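2021-01-30

Sleep scores and the backup point guard

I have a rule about any piece of sports news that contains the word "readiness." I read it twice and then go look at the minutes played. It has saved me a lot of excitement over the years.

The latest one comes from our local club, which announced this month that every player now wears a Hailu band to bed. The band spits out a score in the morning, the score goes to the coaching staff, and the coaching staff decides who gets a light practice. The press release quotes the head of performance, Vasilis Georgiev, saying that sleep is "the last untapped advantage in basketball." I remember when the last untapped advantage was the corner three. Before that it was gluten.

I should say that I believe in sleep. Tired players miss free throws and roll ankles, and anyone who has watched the second night of a back-to-back knows it. What I doubt is that a number on a phone tells a coach something he couldn't get by asking Ankica Dimitriou, who has been the team's trainer through three head coaches and can tell from the way a guy walks to the tape table whether he slept.

The club says the trial ran in November and that the results were "very encouraging." I wrote and asked for them. What I got back was one page with a line chart and 307 nights of data. Divide that by a full roster and you have a few weeks apiece, during a month with an easy schedule and mostly home games. Of course they slept well. They were in their own beds.
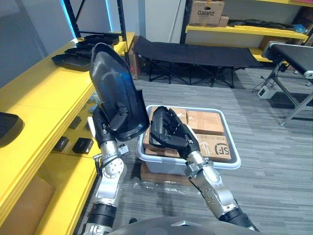 Two robot arms, one of them with a big black plastic part in its grip.

Then there's the question of who sees the scores. The release says "authorized staff," and I would like a list. Does the general manager get to look in a contract year? Teodora Krasniqi played four seasons overseas and now coaches high school girls, and when I asked her about it she laughed for a while. Her old club tracked body weight every morning, "for health only," and she says the weights came up in every salary talk she ever had. A backup point guard on a one-year deal isn't going to refuse the band. He's going to wear it and worry about it at two in the morning, and I wonder what that does to his score.

Some readers will say I was wrong about the shot-tracking cameras, and I was – partly. Those measured something that happened on the floor, in front of everybody, and the players could argue with it. A readiness score comes out of a formula that belongs to Hailu. Neither the coach nor the player can open it up.

My other complaint is smaller. The band went on sale in the arena shop the same week, next to the foam fingers, and it costs 200 dollars. I don't think a medical program should have a display stand.

I'll check the numbers again after the long road trip. If the fourth-quarter defense gets better on the tail end of it, I'll write that down and sign my name to it. So far they've dropped both back-to-backs since the bands went on, and the starting center looked asleep for most of the second one.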